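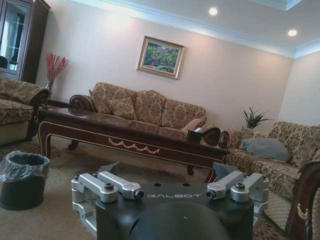

織り柄の張り地のソファは、どの順番で掃除すればよいか。

背もたれの上端から始め、背面、肘、座面、台輪まわりの順に下ろす。クッションは先に外しておき、最後に別の場所で処理する。床は張り地がすべて終わってから手を付ける。

クラシック様式の応接間は、手入れの面から見ると異なる素材の集合である。光沢塗装の木部、織物の張り地、金色の装飾、ガラス、敷物が一室に収まり、それぞれに使える道具と使えない道具がある。化学繊維の布一枚とスプレー一本で全部を済ませようとすると、どこかで必ず不適合が出る。本稿では、集合住宅Beaulieuの一室に置かれた家具一式を題材に、日常清掃と定期整備の実務を素材別に整理する。

部屋の構成は次のとおり。三人掛けのソファが奥の壁に沿い、その斜め横に同じ張り地のソファがもう一台ある。中央に暗い赤褐色の低いテーブル、別の側に肘掛け椅子と背の高い飾り棚。ソファの上の壁には金色の彫刻額に入った風景画が掛かる。家具一式はGenarの応接シリーズとして搬入されたもので、木部の仕上げは納入時に艶有りが指定されている。

最初に決めるのは道具の分担である。乾いた綿布、軟らかい毛の平刷毛、丸刷毛、布張り用の平型ノズル、床用ヘッド。布は木部用とガラス用を分け、混用しない。刷毛も金色の装飾に使うものは専用とし、木部のワックスが付いたものを転用しない。保管時に毛先を曲げた刷毛は、彫りの奥に届かなくなるので廃棄する。

次に物の退避。卓上のティッシュ箱、ソファ上の小クッション、床のごみ箱を先に動かす。置き場所は部屋の外が望ましいが、廊下が狭ければ肘掛け椅子の座面に布を敷いて仮置きする。退避の段階で卓上を拭いてはならない。上から落ちる埃がまだ残っている。

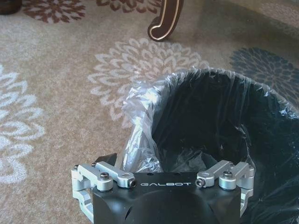
文・構成=Gemelska編集室 住まいの整備班

ごみ箱は応接間で軽視されやすい備品である。キッチンの箱と違って生ごみは入らず、内容物の大半は紙なので、袋の交換間隔が延びる。延びた間隔のあいだに袋の口がずれ、縁と袋の隙間に小片が落ちる。交換のたびに箱の内底を確認し、乾拭きしてから新しい袋を掛ける。

黒い箱に透明の袋という組み合わせは、内容量の確認が容易な反面、縁の折り返しが目に付く。折り返し幅を全周でそろえると収まりがよい。余った部分は片側に寄せて一度ひねり、折り返しの下に入れる。輪ゴムで留める方法もあるが、ゴムが劣化すると箱の外面に跡が残る場合がある。袋は箱の容量より一回り大きいものを選び、底に空気が残らないよう手で押さえてから縁に掛ける。

置き場所は家具の脚から離す。曲線の脚に箱を寄せると、出し入れの際に縁が木部に当たる。塗膜の打ち傷は脚の張り出した部分に集中しており、Genarの補修窓口でも、脚部の依頼は椅子よりテーブルとソファが多いという。箱の底に薄いフェルトを貼る場合は厚さ2mmで足りる。厚くすると敷物の上で箱が傾く。

敷物について。ベージュの地に、茶、淡い灰白、暗い青灰の大きな花のメダリオンを配した柄は、小さな汚れが目立ちにくい。利点であると同時に発見の遅れにもつながる。点検は立ったまま見下ろすのではなく、膝をついて窓側に向かい、低い角度から光の反射を見る。液体の染みは色より先に毛足の向きの乱れとして現れることが多い。

吸引は柄の向きではなく毛足の向きを基準にする。手のひらで撫でて抵抗の少ない方向を確かめ、一往復目は逆目、二往復目は順目で引く。毛足が9mm以下の敷物なら回転ブラシは低速で支障ない。それより長いものはブラシを止め、吸引だけで作業する。家具の下は床用ヘッドの高さが問題になるので、猫脚の家具では脚の内側に向けて斜めに差し込み、引くときだけ力をかける。差し込む動作で脚にヘッドを当てないよう、側面に布テープを巻いておくとよい。

家具の脚が長期間載っていた箇所には圧痕が残る。定期整備で家具を少しずらし、痕に固く絞った布を当て、蒸気を短く与えてから指で起こす。アイロンの底面を直接当てない。蒸気を当てたあとは完全に乾くまで脚を戻さない。木部の塗膜が湿気を含んだ敷物に密着すると、色移りが起こりうる。

通路の確保も整備のうちに入る。ソファ前縁とテーブルの間隔は脚を入れるために詰めてよいが、人が横を抜ける側は別である。今回の一室では、出入口側の通路を700mmを超える幅で取ることを再配置の条件とした。これより狭いと、吸引ホースを引き回すたびに肘の渦巻き部分をこする。

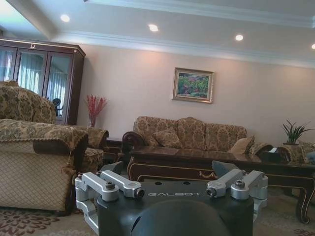 ガラス扉の飾り棚と、廻り縁で縁取られた天井のダウンライト

飾り棚は上から下に三工程で処理する。上部の軒飾り、木枠、ガラスの順である。軒飾りの上面は床から見えず、埃の堆積がもっとも厚い。脚立を使い、平刷毛で手前に掃き出しながら、もう一方の手でノズルを構えて吸う。布で先に拭くと埃が繊維に絡み、木口の溝に押し込まれる。

ガラスは映り込みで評価する。薄手のカーテン越しの光が入る時間帯は、拭き筋が縦の明るい帯に重なって見えなくなり、仕上がりを誤認しやすい。朝のうちに拭いた場合は、夕方に照明だけの状態で再確認する。洗浄液はガラスに直接吹かず、布に含ませる。枠の隙間から液が回ると、塗装木部の端が白化することがある。扉は一枚ずつ開き、反対の手で框を支える。開いた扉に体重をかけて拭くと丁番が下がる。

棚の扉が下がってきたかどうかは、隣り合う扉の上端の線を見れば判断できる。線に段差が出ていれば丁番のねじを点検する。増し締めで直らないときは穴が緩んでいるので、自分で太いねじに替えずに家具店へ回す。

天井は一部が折り上げになっており、廻り縁が斜めから見ても連続した白い線になる。縁の上面に溜まる埃は、照明を点けた夜に影として出る。柄の長い刷毛を縁に沿わせて一方向に動かす。往復させると埃が壁面に落ち、淡い色の壁では筋になる。埋込照明の周囲は必ず消灯し、器具が冷えてから触れる。

壁の額は外さずに処理する。彫刻のある金色の額は、丸刷毛で上辺から側辺へ、彫りの谷に沿って軽く払う。濡れた布、アルコール、家具用スプレーはいずれも使わない。箔であれ塗装であれ、表層は薄い。画面には刷毛も布も当てない。額が傾いていれば下辺の両端を持ち、吊り金具に捻りを与えないように水平に戻す。

張り地の工程に移る。ダマスク柄は、地と柄の組織の違いによって光の反射に差を出す織物で、表面の糸が長く浮いた部分を持つものがある。この浮き糸が引っ掛かりの起点になる。平型ノズルの縁に欠けやばりがないかを指で確かめ、吸引力は弱に設定する。ノズルは押し付けず、布面に沿わせて一方向に引く。背の上端が波形に仕上げられたソファでは、曲線の谷に埃が残るため、ノズルを縦に当て替える。

肘の渦巻き部分は、木部と布の境が清掃の難所である。境目に沿って軟らかい刷毛を立て、布側から木側へ埃を送り、木側で吸う。木部にワックスを使う日は、境に薄い紙を差し込んで布を保護する。UmovのペーストワックスはGenarの艶有り塗装で試験したかぎり曇りを生じなかったが、塗布量は布の角に米粒ほどでよい。塗布後は17分置き、別の乾いた布で磨き上げる。時間を置きすぎると拭き取りが重くなり、彫りの谷に白く残る。

クッションは共布のものと無地のものを分けて扱う。共布の小クッションはソファ本体と同じ弱吸引。無地の淡色のものは、手の脂による変色が先に縁に出るので、カバーが外せるかをまず確認し、外せるなら洗濯表示に従う。表示がない場合は専門業者に回す。戻すときは向きと位置を前回と入れ替え、背もたれの一か所だけに摩擦が集中しないようにする。

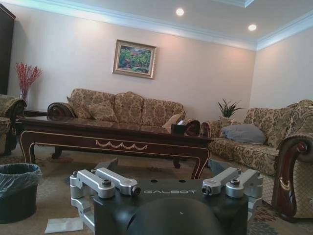

猫脚のセンターテーブルの艶は、水拭きで保てるか。

艶の維持は乾拭きが基本で、水拭きは飲み物の輪染みや指の脂など、乾拭きで落ちない汚れに限る。使う場合は固く絞った布で該当箇所だけを拭き、直後に乾いた布で水分を取る。

光沢仕上げの天板は部屋を映すため、汚れよりも先に微細な傷が見える。原因の多くは埃を挟んだままの乾拭きである。最初に刷毛か柔らかい羽根状のダスターで埃を浮かせて除き、その後に綿布を使う。布は四つ折りにし、一面を使うごとに折り替える。円を描かず、木目の方向に長く引く。

幕板の金色の線と花綱状の飾りは、額と同じく乾いた刷毛だけで処理する。天板から垂れた洗浄液が飾りに達する例が多いので、天板を拭く際は縁の手前で布を止め、縁は別の乾いた布で仕上げる。金色の部分が曇って見えても研磨剤は使わない。曇りの正体が古いワックスの膜である場合、除去には塗装に適合した溶剤が必要で、家庭で扱う作業ではない。

脚の曲線部は上の膨らみから足先へ向けて拭く。足先は敷物に接しているため、拭き終わりに布が毛足を引きずりやすい。足先だけは刷毛に替える。脚の付け根の裏側は目視しにくく、手の感触で確かめる。ざらつきがあれば埃の固着なので、乾いた綿棒で少しずつ取る。

卓上に戻す物の底は、戻す前に必ず拭く。ティッシュ箱は空箱に近いほど取り出しの際に動き、底の砂粒が天板をこする。薄い革かフェルトの敷きを底の寸法に合わせて切り、箱の側に貼る。卓上に敷くと、敷きの下だけ日焼けが遅れて四角い跡になる。位置は天板の端寄りでもよいが、縁から出さない。

整備の周期は、天板と卓上の物が毎日、張り地と敷物が毎週、飾り棚の上面と額が毎月とした。ワックスは年に数回で足りる。加湿器を使い始める11月には木部の継ぎ目を一度点検し、冷暖房の吹き出しが家具に直接当たっていないかを併せて見る。風が当たる位置にあるソファは、張り地の片側だけが早く乾いて色調に差が出ることがある。

再配置の際、重い家具は引きずらずに持ち上げる。ソファは肘の木部ではなく台枠の下に手を入れる。テーブルは幕板の下端を持ち、飾りのある中央には触れない。敷物の上では持ち上げたつもりでも足先が毛足に残るので、垂直に上げてから横へ移す。位置を戻したら天板に手を置いて軽く揺すり、がたつきがあれば敷物の波打ちを先に直す。それでも残る場合に限り、足先に薄いフェルトを足す。

作業記録は日付、使用した道具、ワックスの有無を一行で残せば十分である。Genarの補修窓口に依頼する際は、この記録と、傷の位置を書き込んだ簡単な家具の図を添えると見積もりが早い。記録用紙は飾り棚の引き出しや書類箱など、湿気の少ない場所に保管する。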